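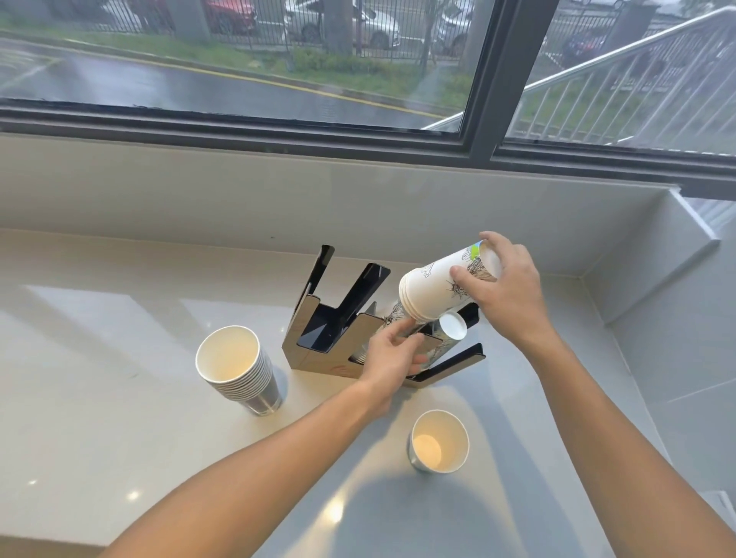
Progress report to the Rilero Fund
The Tratenden drinks corner, second report
26 Nov 2020

Dear Lilian,

Thank you for being so patient about this one. I know it was meant to reach you a little sooner, but I wanted to wait until the counter was in proper use so I'd have something to tell you besides delivery dates! It is in use now, people are making their own tea at it, and on the whole I'm very pleased.

Where we'd got to last time

You'll remember that the first report was mostly about the room. The old hatch had gone, the new worktop was in under the window and we were arguing about sockets. The sockets are settled (Hooman won, they're on the side nearest the door) and the worktop has been a joy. It wipes down in no time and it gets all the daylight, even on the sort of wet grey days we've had lately. One or two people have taken to standing there with their tea just to look out at the road.

Cups, and what to do with them

This is the part of the grant I was least excited about when we wrote the application, and I've ended up spending more time on it than anything else. Under the old arrangement the paper cups lived in their plastic sleeves in a cupboard, and whoever got there first tore one open. By the afternoon there'd be cups rolling about, some of them on the floor, and quite a few went in the bin without anyone drinking from them. Nusrat kept a tally for a fortnight before we changed over and made it 201 thrown away unused. I was rather ashamed of that.

So we bought a cup holder from Hsueh, with separate compartments, a brown face and shiny black inside. It cost £22, well under what we'd put down. The cups stand in it in stacks, bottoms up, so nobody's fingers go anywhere near the rims except when we're filling it. We keep it out on the counter where everyone can reach it.

Li-hua and I spent a morning trying out ways of loading it. You'd think there'd be nothing to it, but if you push in too tall a stack it leans on its neighbour, and then you pull out three cups when you wanted one. Small stacks are much better. We now take a short handful out of the sleeve, tap them level on the worktop, turn them over and lower them in. Li-hua has written this up on a card inside the cupboard door so that whoever is on the rota can do it the same way.
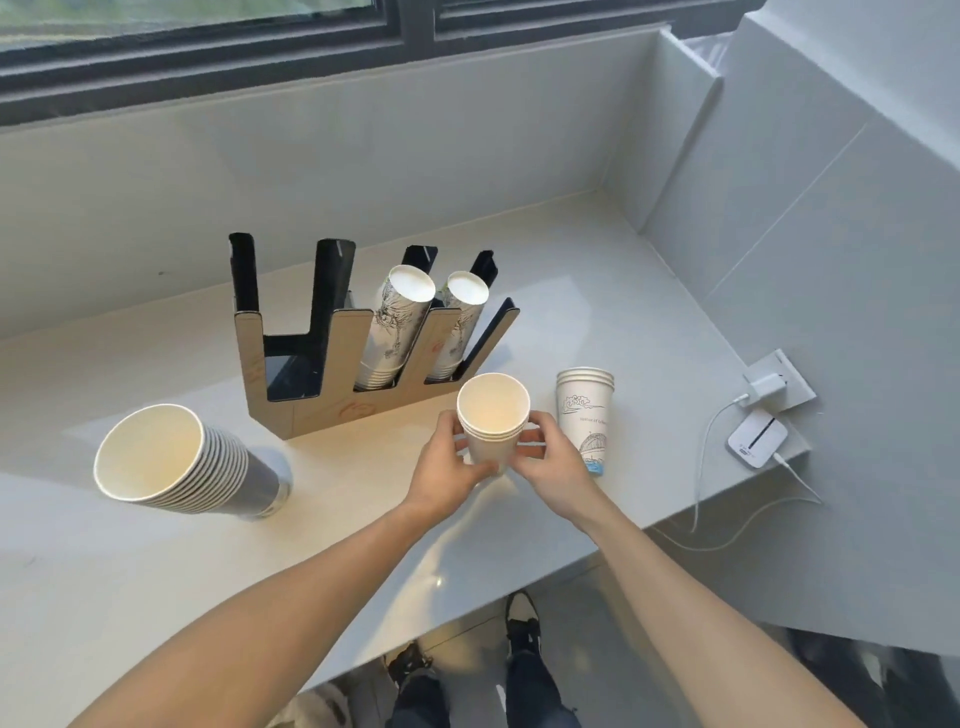
Filling the cup holder, with one compartment still to go.

The cups themselves came from Plisidstead, who had them left over from another order and let us have them at a good price. They're white with little line drawings on, and there's been a surprising amount of chat about them – people turn them round while the kettle boils to see what's on the other side. I had worried they'd look odd in a community room in Tratenden, but I've had no complaints, only requests to keep one.

We also have some of the plainer sort with silvery-grey outsides. My plan is to keep those for the lunch club and use the printed ones for everything else, although I can already see the two getting muddled.

How it's going

Nusrat did her fortnight's tally again after the change and got 55. That's still more than I'd like, but it's a big drop, and she thinks most of those were from one children's party. Topping up takes whoever is on duty a couple of minutes before we open and again after lunch. Kyriaki Panagiotou has taken over the ordering from me, and she's far better at it than I was. She has already spotted that we were paying twice for delivery.

A few things haven't gone so well. The lids don't have a home yet and are sitting in a mixing bowl. The holder is light, so if you tug at a stack it slides along the worktop with you; Hooman has some rubber feet he wants to try. And the sign asking people to bring their own mug if they can has had very little effect so far. We'll reword it and make it a good deal bigger.

Money

We've spent what we said we would on the worktop and the electrics. The underspend on the cup holder is small, but I'd like to ask whether we could put it towards a second one, for the plain cups, which would go some way to solving the muddle I mentioned. Kyriaki can send you the receipts for everything so far. There are 21 of them, and they're all scanned, even the one that went through the wash.

Before the next report

We want to sort out the lids, get the rubber feet on and run one more fortnight's tally in January, when the room is at its busiest. Hooman will also be putting up a shelf for mugs, and if the bigger sign works we may need it.

Do come and see it if you're over this way. I'm usually in during the mornings and the kettle is never off for long. Could you let me know about the second holder when you get a moment? Hsueh will keep the price the same for us until the end of January.

With many thanks from all of us at the Tratenden room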